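Bandora Serving Tray, Red

Sold by Radine Table & Catering Supply

The Bandora is a plain rectangular serving tray in red plastic, with rounded corners and a raised lip on all sides. It is meant for carrying water and light refreshments to a table and for leaving there once they are served. We stock it for meeting rooms, small cafés and home use.

The tray is sold on its own. Cloths, bottles and glasses are ordered separately. The red shows up well on a white or cream cloth, and most of our customers order the two together.
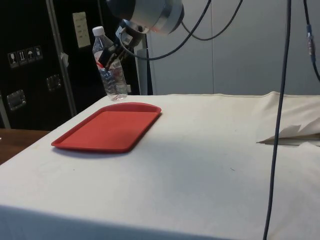
Can the tray be left on a tablecloth during service?

Leave it on the cloth for as long as you like, provided the underside has been wiped first. Crumbs or grit under a loaded tray can pull threads when it is moved.

Ordering

Trays are sold singly or in packs of 15. Single trays ship in a plain carton. Packs ship nested, with a paper sheet between each tray — please keep the sheets if you plan to store the trays stacked. Orders of 70 or more are sent from our Holloway warehouse and take 2 extra working days. For 1,000 or more, write to the trade desk before ordering so that we can confirm stock.

The Bandora comes in red only. The blue version was dropped in July and won't be coming back. If you need a second color, the Stukavell tray has the same outside dimensions and will stack with this one, although its lip is slightly lower.

Care

Wash by hand in warm water with ordinary dish soap. Dry with a soft cloth, including the inside corners, where water tends to sit. Do not use scouring pads. Keep the tray away from burners and oven doors, and do not use it as a stand for hot pans.

Setting out water: notes from the Radine service guide

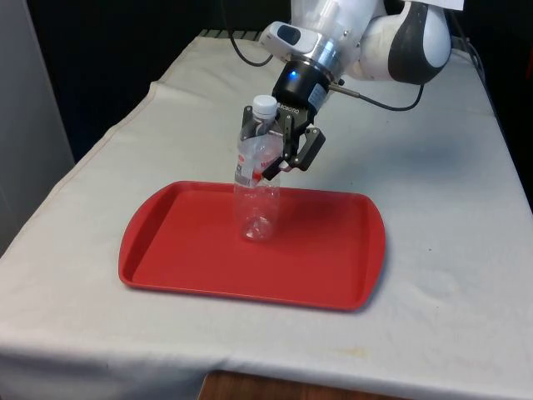
2 min read

Bottled water is the simplest thing to serve from a tray and the easiest to tip. Keep the screw caps on until the tray is on the table. Set each bottle down upright, base flat, and let go only when it is standing by itself. Thin ridged bottles give a little when squeezed, so hold them firmly but don't crush them.

Put the first bottle near the middle if the tray is going to be carried. If it is staying on the table, a bottle can stand toward one corner, leaving room for glasses.

Smooth the cloth before the tray goes down. A fold under one end is enough to make a tall bottle lean.

Returns are accepted on unused trays in their original carton. Opened packs can be returned only if all 15 trays are included.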